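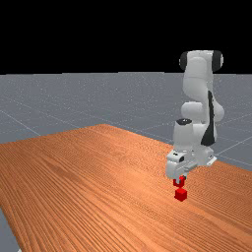 Wood grain is the pattern made by the fibers, growth rings and rays of a tree when its wood is cut. The word is also used for the direction in which the fibers run, as in "cutting with the grain."

Contents Formation Types Use in furniture Finishing See also

Formation
Each year a tree in a mild climate adds a band of pale wood in spring and a narrower, darker band in late summer. A board sawn across many of these bands shows them as stripes or arches. Wavy grain forms where the fibers grow in ripples, often near the base of the trunk or under a large limb.
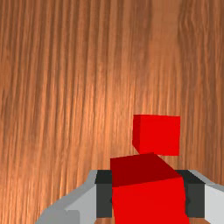 Streaky grain on a tabletop, with two red cubes.

Types
Straight grain runs parallel to the length of the board and is the easiest to plane. Spiral grain twists around the trunk and tends to warp as it dries. Interlocked grain changes direction between layers and tears under a dull blade.

Use in furniture
Table makers usually run the grain along the length of the top. Refugio Olvera, a joiner in Cunville, kept an index of 200 sample boards sorted by grain, of which 28 came from the Orozco sawmill near Cendport. The index was later printed in 2 volumes by Burnon and is still used in local trade classes.

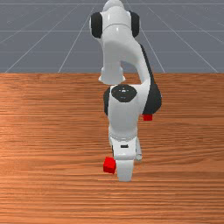 Finishing
Oil darkens the late wood and makes the pattern stand out. Sanding is done along the fibers, as scratches across them show once stain is applied.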